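Onder Floor Cleaner Concentrate, for Hard Floors
Hellari Home Care – Floors – Concentrates

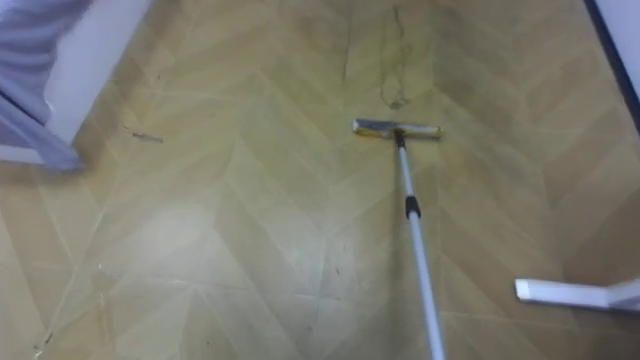 Herringbone floor in pale tan and olive tones, with scuffs and specks.

Onder is a low-foam liquid concentrate for washing hard floors by hand with a mop and bucket. It is made for regular use on sealed surfaces and leaves no wax or polish behind. The scent is light and fades once the floor has dried.

In stock. Usually ships from our Tistmont warehouse on the next working day.

Choose a size
Standard bottle, 43 fl oz
Refill jug, 4 liters

Both sizes contain the same concentrate. The standard bottle has a measuring cap with a line marked at 15 ml. The refill jug comes with a plain screw cap, so keep the measuring cap from your old bottle or order one separately under Spare Parts.

Where to use it
Sealed vinyl plank, sheet vinyl, laminate, glazed ceramic tile, porcelain tile, sealed stone other than marble, and lacquered wood. On laminate and wood, wring the mop out well and do not let water stand in the joints.

Where not to use it
Oiled or waxed wood, unsealed cork, unglazed terracotta, marble and limestone. For oiled wood we sell Ashby Oil Soap, which is listed on its own page. If you don't know how your floor was finished, try a small area behind a door first and look at it again when it is dry.

Directions
Sweep or vacuum first. Loose grit is the usual cause of fine scratches, and a wet mop will drag it from one end of the room to the other.

Add one cap (15 ml) to a bucket of lukewarm water. Very hot water can soften the adhesive under some vinyl floors and makes the product dry too fast. Put the water in first and the concentrate second to keep the foam down.

Mop with the length of the planks where you can. On herringbone and chevron floors there is no single direction, so work in strips toward the door and overlap each strip a little. Change the water when it turns gray. No rinsing is needed at the normal dose.

For scuffs and dried drips, put a few drops of the solution from the bucket on a damp cloth, lay it on the mark for a minute or two and then rub. Do not pour the concentrate straight onto the floor. It won't damage a sealed surface, but it takes a lot of rinsing to get rid of and can leave a dull patch.

If your floor looks streaky
Streaks that show up against the light are nearly always from too much product, or from an older cleaner that has built up over time. Mop once with plain water, let the floor dry, and go back to one cap per bucket. Floors that were treated with a polish before may need a stripper first. Onder is not a stripper and will not take off old polish.

Mop heads
Any flat microfiber or cotton mop will work. Wash microfiber heads without fabric softener, as softener coats the fibers and ends up on the floor. The Hellari flat mop and its replacement heads are sold separately.

Product details
Form: clear liquid concentrate
Dose: 15 ml per bucket
Foam: low
Color: none added
Bottle: 100% recycled plastic, excluding cap and label
Storage: upright, cap closed, away from frost

If the liquid has been chilled it may turn cloudy. Bring it back to room temperature and turn the bottle over a few times before use.

Safety
Keep out of reach of children. Avoid contact with eyes; if it gets in the eyes, rinse with plenty of water. Do not mix with bleach or any other cleaner. Wet floors are slippery – keep people and pets off until dry. The full safety data sheet can be requested through the contact form.

Please note
The label changed in September. Bottles with the older green label have the same contents and may still be sent out until they are gone. The measuring cap is the same on both.

Not for use in steam mops or in machines with a heated tank. For cordless floor washers, check the manual for the machine before adding any cleaner to the clean water tank.

Shipping and returns
The refill jug ships in its own carton and can't be combined with glass items. Orders for the jug placed by 28th October go out at the current shipping rate. Unopened bottles can be returned with the order slip. Opened bottles can't be returned unless they are faulty or arrived leaking, in which case send us a photo of the carton and the cap.

Related items
Ashby Oil Soap
Hellari Flat Mop
Hellari Replacement Heads
Onder Measuring Cap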